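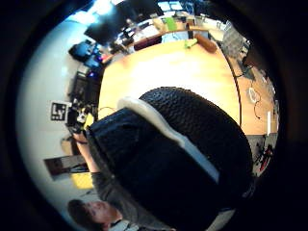 Bench view through the wide lens of the hand-held gripper, with the green and tan test pieces near the far edge of the table.

Week 4 handout: looking at a hand-held gripper kit before you buy it

Hi all! I promised I'd write up what I said on Friday, partly for the folks who missed it and partly so I don't have to say it again at the lab door. We're still on the question of whether a small shop (or a teaching lab like ours) should spend money on one of the hand-held gripper kits. The one we have on review is the Havano kit, sold through a dealer called Akard. I have no stake in either one, I just got to open the boxes.

What you get. There are 2 grippers in the case, plus the camera mounts, a charger, a sheet of printed markers and a year of Akard's data service. You hold the gripper, you do the job yourself, and the camera on it records what your hand did. Later the arm tries to learn from that. The sales pitch is that you don't need the arm at all while you're recording, and I think that part of the pitch is fair. Our arm was tied up with the other section for most of October and we still got plenty done.

The lens. Look at the picture again and notice how the table edge bows. That's a fisheye, and it's why you see so much at once: table, wall, the desks behind, a person down in the corner, the floor off to the right. First-timers always want to "fix" the curve in software. Please don't do that to your recordings! The service wants them raw. I did it to a whole afternoon's worth and Rainer Heitmann from the dealer was very polite on the phone while I worked out that I'd have to start over.

The markers. There's a square black-and-white one up on the wall on the left side. The tracking software uses these to work out where the gripper is in the room. A few things I learned the slow way:

- Put them up flat and leave them up. If one moves, redo the room setup.
- Keep at least one where the lens can find it from your normal working spot.
- Glossy paper is a pain under our ceiling lights. Print on matte.

Big things close to the lens. Notice how much of the view the black bumpy object takes up. Anything near the lens gets huge, and the small stuff at the far edge of the table gets tiny. The lime-green piece and the tan one are only a few pixels of useful detail at that distance. So when you plan your task, think about where the small parts will be when the gripper needs to find them, and move in before you expect the software to tell one from another.

Setup time. The booklet says 90 minutes from box to first recording. We needed longer, mostly because I skipped the page on lens caps and clock sync (sorry, my team). A second try with the Šimko group went much better and they beat the booklet, so I'd call the number honest if you read first and screw things together second.

What I don't like. The trigger is stiff, and if you have small hands you'll feel it by lunch. The data service has a web page that logs you out while you're uploading, which made me say a few words I won't put in a handout. And the spare finger pads cost more than they should. I'd want a better price on those before I told anyone to order for a full class.

What I do like. It's light, it goes in a backpack, and people who have never touched a robot can use it after a short talk. The Graltivthorpe shop visit is where I really saw that. Their packing crew picked it up and just started working, chatting the whole time.

For next time: read the chapter on tracking, then write me 2 paragraphs on one task from your own job or home that you'd record with this kit, and one that you wouldn't. Tell me what would be close to the lens and what would be far away. Sketches are welcome, and they can be ugly.

Recent handouts
Week 3: Suction cups, fingers and when to use which
Week 2: Reading a robot arm spec sheet
Week 1: What a small shop wants from a robot

This site uses cookies to remember your login and display settings. Accept | Manage choices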